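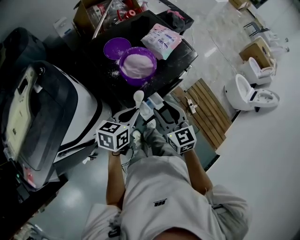

Back Counter, Gatcombe Street
A gallery in one picture and several complaints

Annick Mallet does a full set with captions, the way she did for the Roussel place in February. She got 19 pictures out of one pantry. I have managed rather fewer, but the captions are long.

The powder
White, and fond of travel. Most of it made the purple bowl, in a respectable mound. The rest took the scenic route across a black countertop, a surface that keeps no secrets. Whoever chose black for a work counter has never met powder of any kind.

The lid
Flat, purple, a match for the bowl and lying right next to it. It has its own dusting, so I count it as part of the spill.

The scoop
Small, white, round-headed, standing upright near the edge. Arvid Sjöberg maintains that a scoop prevents mess. I leave the counter to speak for him.

The bag
Pink and white, with plenty of printing on it. My rule is that a bag gets folded over and clipped once it has been opened. My rule is widely admired and never followed.

The box
Cardboard, at the back, holding something red, some clear plastic and other odds and ends, with a metal rod leaning across the lot. Every room I have ever cleared has this box. I have moved house 4 times and I believe it has come with me each time.

The toilets
Two of them, white, out on the pale tile past the counter, one with its lid up. They are on my list as "fixtures, misc.," and that is as far as I have got with them.

The mat
Wooden slats, very spa. It currently serves as a bed for a power strip.

Still to do: wipe the counter, wipe it again, find the clips, ask Arvid about the rod. Corrections to the captions can go to Annick, who will enjoy them.

Posted 21/09/2026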